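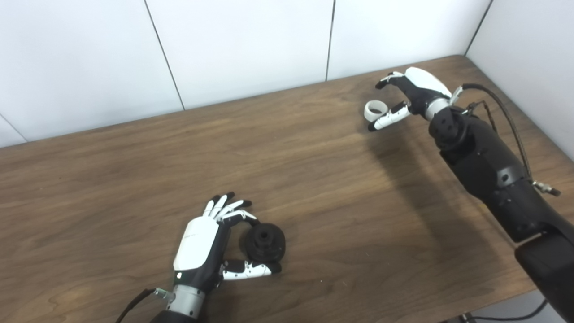 Brundico Hand Pair, left and right

We make the Brundico pair for people building at home or in a shared workshop, where the bench is often the kitchen table and the tools have to be put away again by teatime. You get both hands, each with four fingers and a thumb, a white back plate and black fingertips, ready to go on the end of whatever arms you have (our own Fellen arms, or something you've put together yourself - we're happy either way!).

Do start with small, light things. Spools, short tubes and rolls of tape are lovely to practise on, and you'll learn a good deal about finger timing before you move on to anything that might break. Allow 30 minutes for fitting the first hand, and a bit less for the second once you've got the knack of the wrist ring.

In the box: 2 hands, 2 wrist cables, 9 spare fingertips, hex keys and the printed Oshima setup guide.

Cable length: 94 cm
Wrist adaptor for Emari arms: sold separately
Spares: fingertips and back plates kept in stock all year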